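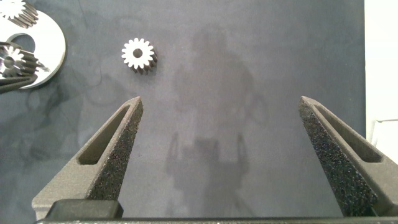
4. Puesta en marcha y ajuste del reloj de péndulo

Inicio | Guías | Relojería | Contacto

Guía para el modelo Clirnau 204 de pared. Revisada el 13 de agosto de 2019
21 compartidos · 2 comentarios

El folleto que viene en la caja promete que el reloj «se cuelga y funciona». Conviene no creérselo del todo. Colgarse, se cuelga. Que siga andando a la mañana siguiente depende de la pared, del nivel y de la paciencia de quien lo ajusta, tres asuntos que el folleto despacha en una línea.

4.1 Antes de colgarlo

1. Saque el péndulo de su funda y déjelo aparte. No lo monte todavía, diga lo que diga el dibujo de la tapa.

2. Retire la cuña de cartón que sujeta la varilla de suspensión detrás de la esfera. Es del mismo color que la caja y se pasa por alto con mucha facilidad. Buena parte de los relojes «defectuosos» que se devuelven llevan la cuña puesta.

3. Compruebe que las agujas no se rozan entre sí ni tocan el cristal. Si se rozan, separe ligeramente el minutero tirando de él hacia usted, con la yema del dedo y cerca del centro.

4. Elija una pared maciza. El taco incluido se anuncia como universal, palabra que en ferretería suele significar que no va bien en ninguna parte. En tabique de yeso laminado, use un anclaje propio para ese material.

PRECAUCIÓN. No engrase nada en este punto. El mecanismo sale de fábrica con su aceite, y el frasquito Carard de regalo puede quedarse cerrado.

4.2 Colgado y nivelación

5. Cuelgue la caja del tornillo y presione hasta notar que asienta. Cierre la puerta.

6. Ponga un nivel sobre el borde superior. Tómelo como primera aproximación y nada más: un reloj perfectamente horizontal puede pararse, y otro visiblemente torcido puede andar durante años.

7. Abra la puerta y enganche el péndulo en la varilla. Debe quedar suelto, sin tocar el fondo de la caja.

8. Desplace el péndulo hacia un lado y suéltelo sin empujar. Escuche. El tic y el tac han de estar separados por el mismo silencio. Si cojea (tic-tac, pausa, tic-tac), mueva muy poco la parte inferior de la caja hacia un lado y vuelva a escuchar. Si empeora, muévala hacia el otro.

9. Cuando el compás sea regular, marque la posición en la pared con un lápiz fino. Los separadores adhesivos van en las esquinas inferiores. Con el calor se despegan, así que tampoco les confíe demasiado.

NOTA. Existen aplicaciones de móvil que miden el compás. Algunas confunden el reloj con el frigorífico. El oído, de noche y con la puerta del salón cerrada, sigue dando mejor resultado que muchas de ellas.

4.3 Cuerda

10. Introduzca la llave en el orificio derecho (marcha) y gire despacio en el sentido de las agujas hasta notar resistencia firme. Después haga lo mismo en el izquierdo (sonería).

11. No suelte la llave de golpe. Deje que el trinquete la recoja.

Se oye a menudo que un reloj se estropea por «pasarse de cuerda». Es una creencia muy extendida y mal fundada. Lo habitual es que esté parado por suciedad o por aceite seco y que alguien, al intentar revivirlo, le dé toda la cuerda. El muelle carga con la culpa.

4.4 Adelantos y atrasos

12. Ponga el reloj en hora moviendo solo el minutero, hacia delante, y deteniéndose en cada toque para que termine la sonería.

13. Déjelo andar 2 días sin tocarlo. Corregir a las pocas horas no sirve para nada, aunque la tentación sea grande.

14. Si atrasa, suba la lenteja girando la tuerca inferior hacia la derecha. Si adelanta, bájela. Vaya de media vuelta en media vuelta y anote cada cambio.

15. Repita hasta que el error le resulte tolerable. La publicidad de Vurnonier, distribuidor del modelo, habla de «precisión de laboratorio». No hemos encontrado qué laboratorio. Un reloj de este tipo varía con la temperatura de la habitación, y quien lo ajuste en mayo tendrá que volver a hacerlo en invierno.

4.5 Si se para

Repase el compás (paso 8) antes de sospechar de cualquier otra cosa. Mire luego si las agujas se enganchan en alguna hora concreta. Si la parada se repite siempre en el mismo punto, puede haber un diente dañado en el tren de ruedas, y eso ya es trabajo de taller.

PRECAUCIÓN. No desmonte las platinas con los muelles cargados. Los vídeos donde parece sencillo suelen estar editados, y un muelle real puede cortar.

Pida presupuesto por escrito y pregunte qué piezas se van a cambiar. «Limpieza general» no es una respuesta.

Relacionados
Aceites para relojería: qué hay de cierto en las etiquetas
Llaves de cuerda Yadav: tabla de medidas
Cómo embalar un reloj de péndulo para una mudanza
Sonerías que dan la hora equivocada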